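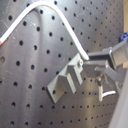
Where does electricity go when you plug in a lamp?

Hello, young readers! My name is Leonardo Tedesco, and I write this page for the children's club in Trumcombe. Last month a girl asked me, "Is there something running inside the wire?" It is a very good question, and I will try to answer it.

Everything in the world is made of tiny pieces called atoms. Inside the atoms there are even smaller pieces, the electrons. In a metal like copper, some electrons are free to move from one atom to the next. When many of them move in the same direction, we call it an electric current.

Why do we cover the wire?

Copper lets the current pass very well. Plastic and rubber do not. So the people who make wires put a plastic coat on the copper, and the current stays inside. A material like this is called an insulator. Dry wood and glass are insulators too.

If you could look inside a lamp wire, you would find at least 2 paths of copper, each in its own coat. One path brings the current to the lamp and the other brings it back. The current needs a full circle, and the name for this circle is a circuit. When you turn the switch off, you open a small gap in the circle and the light goes out.

How fast is it?

The electrons themselves are slow, slower than a snail! But they all begin to move at almost the same moment, like people in a long line who hold hands when the first one pulls. For this reason your lamp lights up at once.

Please be careful

Never put anything into a wall outlet except a plug. Pull on the plug and not on the cord. If you see a cord with a broken coat, do not touch it, and tell an adult.

New words: atom, electron, current, insulator, circuit.

In May we will read about batteries. Bring your questions!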